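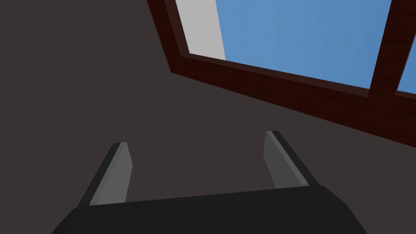 Dagim reckons we should stop leaning on the fire service count altogether, and he said so before I'd even got my coat off. His point is that the first number out of a press conference gets copied everywhere and then never gets corrected. Fair enough, but I still want it in the log as a source, with the time beside it.

Aug 4, 2019. Casualty tracking bench, day 2 of the Flirkitz rebuild.

Fed it the Ollow ferry fire coverage again (the January batch, 363 stories, same as last time). The merge step is much better behaved! It used to treat "taken to hospital" and "treated for smoke" as separate people, so the injured total kept creeping up every time a paper rewrote its lede. Sumaiya's new rule groups them by outlet first and then by hour, and the creep is gone. Still 4 stories where it reads the age of a victim as a body count, which is grim and also my fault, I wrote that pattern.

Colour coding on the timeline is back too, grey for unconfirmed. Ayanda hates the grey. We'll live.

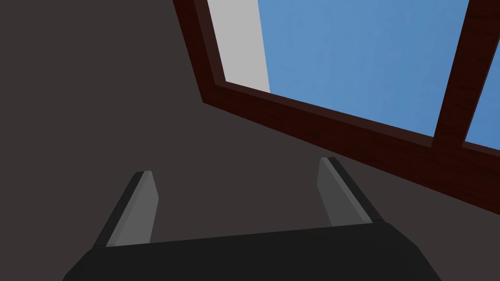

What do we do when police and the hospital give different totals in the same hour? Keep both, show the hospital's for injured and the police's for dead, and flag the row so a human has a look before it goes out.

Kagiso wants a 30 minute hold on flagged rows. Seems long to me for a breaking story, but I've set it and we'll see how it feels on the Alarcón bus crash set.

To do: fix the age pattern, ask Balthasar for the French wire copy, rename the "final" column to "latest".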